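How do you choose a hand for a robot?

Written by Dalva Arruda for the children's pages of the Jerngate Workshop
For readers from 8 years old, and for their grown-ups

Take a pencil from your desk. Now put it back. Did you think about how hard to press? Probably you did not. Your fingers decided it, and you were free to think about lunch.

A robot has no such luck. When a robot picks up a pencil, somebody first had to choose what kind of hand it will have, how wide the hand can open, how strong it can close and what the fingers are covered with. If one of these choices is bad, the pencil falls on the floor, or it breaks.

The hand of a robot is called a gripper. In this text I want to explain how people compare grippers, and at the end there is a test that you can do in your kitchen.

Many kinds of hands

The simplest gripper has two fingers that move together and apart, like the two parts of a clothespin. It is cheap and strong, and it does not need much care. Most things in a house can be picked up with two fingers if you take them from the correct side. Try it with your own thumb and one finger. You can lift a cup, a sock, a key, even a book if it is not too heavy.

Some grippers have 3 fingers. They are good for round things, for example an orange or a ball, because the ball cannot roll out so easily between them. But three fingers need more motors, and more motors mean more weight at the end of the arm. The arm gets tired, so to say. (Motors do not get tired like us, they get warm.)

Then there are suction grippers. They have a rubber cup and they pull the air out of it, and so the thing stays on the cup. They are wonderful for flat boxes and for glass. For a wool sweater they are no good at all, as the air comes through the holes of the wool.

And there are soft grippers, which look a little like an octopus. They are filled with air and they bend around the thing. My colleague Demyd Prokopenko likes them best. I find them slow.

What are fingers made of?

Hard plastic is smooth, and smooth things slide. Put your hand in a plastic bag and try to open a jar, then you will know the problem. For this reason many fingers have a pad on the inner side, from rubber or from some other material that holds well. A good pad gives after a little when you press. It makes a small valley for the thing to sit in, and so more of the pad touches it.

Some fingers are made so that the whole finger bends. When you press such a finger in the middle, its tip comes forward and wraps around the thing. The tail of a fish does something similar, and some engineers took the idea from there.

Pads become dirty, and dirty pads slip. In August we tested two sets of pads from Iltex, one new and one that had already made 200 grips on dusty boxes. The dusty set let the ball fall two times. Rosalinda Dizon washed it with soap and water, dried it, and the ball stayed. It is a boring result, but I like it very much, because it cost us nothing.

Teaching with a gripper in your own hand

How does a robot learn where to put its fingers? One way is to write down every movement as numbers. Move left so much, go down so much, close. For a factory where the same box comes again and again to the same spot, this works well. At home things are never on the same spot. Ask your mother or father about the keys.

Another way is to show it. A person takes a gripper like the robot's gripper, holds it by a handle, and does the work with it: picking up, turning, putting down. Cameras record the movements, and later a computer studies many of those recordings. After enough of them, the computer can begin to guess what the gripper should do next, also when the thing lies a little differently than before.

The camera can sit in different places. If it is on the gripper, it goes everywhere the gripper goes. If it is on the head of the person, it looks where the person is looking. Each place is good for something, and many people use both together.

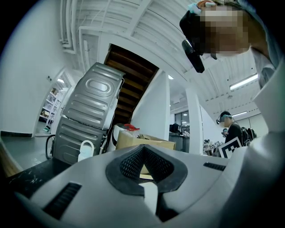
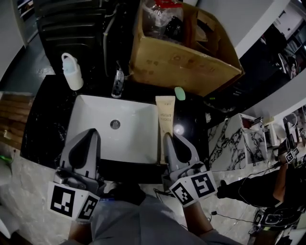 Comparing two grippers sounds easy, but you must be fair. Being fair means that both of them get the same job, with the same thing, in the same position, the same number of times. A bathroom is a good place for choosing jobs, as the things in it are so different from each other. Look at the tube by the sink in the second picture: it stands on its white cap, with the fingers of the right gripper closed around it, and a small green soap lies near it on the black counter. A tube is soft in the belly and hard at the cap. A bar of soap is low and has nothing to hold it by except its sides. A gripper that is excellent with one of them can be quite bad with the other, so we write the two results in two separate columns and do not mix them.

The strange black and white squares are called markers. You find them on the grippers in the second picture, and on a board in the background of the first one. Each pattern is different from its neighbors, a bit like a name written in a language for cameras. When a camera sees the pattern, the computer can calculate how far away it is and in which direction it is turned. You can do nearly the same thing with a playing card. Hold it straight in front of you, and then turn it slowly. It gets narrower, and from this narrow shape you understand that it has turned, also if you cannot see the hand behind it.

Near camera or far camera?

In the first picture the gripper itself takes up half of the view, and straight things look bent. This comes from the kind of lens, which is called a fisheye. It catches a very wide piece of the room at one time, from the floor to the ceiling, but the price is that lines become curves. A computer can calculate the curves back into straight lines if it knows the lens well.

The wide view helps for a simple reason. A camera on a gripper comes very close to the things. With a normal lens, it would see at the end only a bit of tube, and it would not know anymore where the sink is.

From the head you see both hands and what is between them. This is important for jobs that need two hands, like opening a bottle. The disadvantage is that your own hands can hide the thing. Thread a needle once in front of a mirror, and you will see how often your fingers are in the way.

Nhyira Abubakari is the one in our workshop who decides about cameras. I asked her which is better, the gripper camera or the head camera. She said, "Tell me first what is the job." She says this to all questions.

How we give points

Each gripper gets 20 tries for each thing. For one try you can get one of these marks:

Held: the thing was lifted, carried to the tray and put down.
Slipped: it was lifted, but it moved between the fingers on the way.
Dropped: it fell.
Squeezed: it arrived, but it has a dent or something came out.

The last mark is there because of one bad morning with a yogurt. Janaína Fontes had set the gripper too strong, and for a strong gripper a yogurt cup is nothing. In our old table we had only "yes" and "no", so the yogurt got a "yes". It arrived on the tray, after all. A part of it arrived on Janaína too.

After the tries we put the tables next to each other. Very often there is no winner. The Ilteck gripper, the small one, was best in our test with keys and spoons, and the big one was best with bottles. If you need to clear a table, take the small one. If you need to fill a shelf, take the big one. You could also build an arm which changes its hand in between, but the changing needs time, and it is one more thing that can go wrong.

Your kitchen test

The class from Conceição did this test when they visited us, and it worked well with children from the age of 8.

You need:
kitchen tongs made of metal
two wooden spoons
two rubber bands, the wide kind
5 things of different shape, for example a grape, a coin, a sponge, a small bottle with the cap closed, and a sock
a bowl
paper and pencil

First draw a table with the 5 things on the left side and your grippers on the top. The grippers are: the tongs, the tongs with a rubber band wound around each tip, and the wooden spoons held one in each hand.

Pick up each thing with each gripper, carry it to the bowl and let it go. Do every one 3 times. Use the four marks from above. One child does the gripping and another one writes, and after each gripper you change places. Put the things always on the same spot before you start (a small piece of tape on the table helps).

The coin is the most difficult. Do not help with your other hand! In the group from Conceição, one boy pulled the coin over the edge of the table and caught it there with the tongs. We talked a long time about whether this is allowed. I said yes, but the rule must then be the same for everybody, and they had to do the coin again from the beginning.

If you want to make it harder, close one eye. Many people then stop a little too early or reach a little too far, since two eyes together help you to judge the distance. A robot with only one camera has a similar difficulty.

Words to remember

Gripper: the hand of a robot, or a tool of the same shape that a person can hold.
Pad: the part inside of the finger which touches the thing.
Fisheye: a very wide lens that makes straight lines look curved.
Marker: a black and white pattern which tells a camera where something is.
Try: one time doing the job, from the start to the end. A failed try also goes in the table.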